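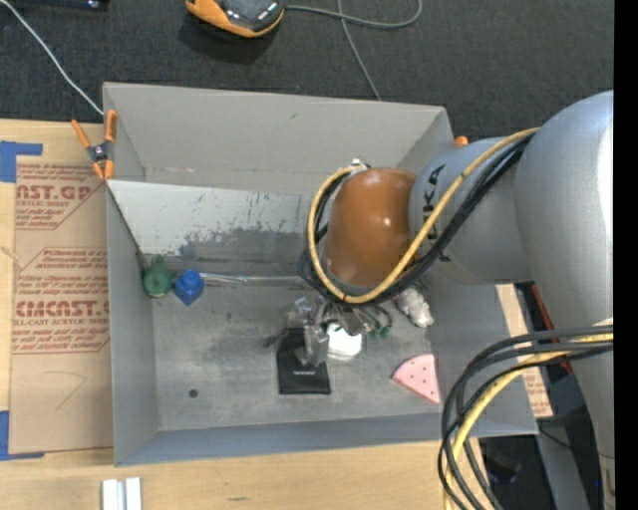 Svatopluk Gajdoš wrote that the June update to Skála had removed the weekly puzzle levels without notice, and that players who had paid for the season pass were entitled to an explanation from Lillero.

Re: Season pass and the weekly levels
Posted by Nélida Palma, February 23, 2020

The levels were moved to the Nomusstead map. They open once a player holds 700 stars. The notes for the update state this in the second paragraph.

Reply by Eduard Kováčik

I must disagree with the previous post. The notes mention the map, but they do not mention the star requirement. I had nearly 4000 coins saved and could not spend them on entry. A purchase made under one set of terms should be honored under those terms.

Reply by Jarmila Charvát (moderator)

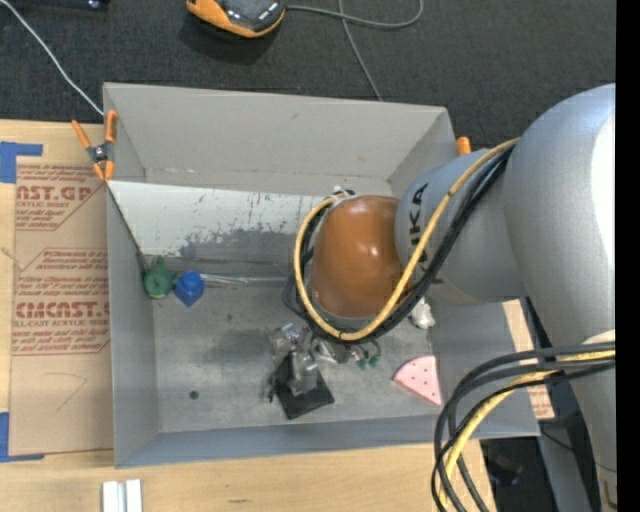 Members are asked to keep refund requests out of this thread and to send them through the support form in the game. Please include your player number and the version shown on the settings screen. Members who wish to discuss the crane stage in Nomusstead may do so here. The claw in that stage comes down from above over an open box, much as the gripper does over the gray one in my post, and several players have asked whether its swing can be turned off. It cannot in version 2.

Reply by Eduard Kováčik

Noted. I have sent the form. My position on the star requirement is unchanged.

Reply by Nélida Palma

I reached level 2470 without buying the pass, so I do not consider the requirement unreasonable.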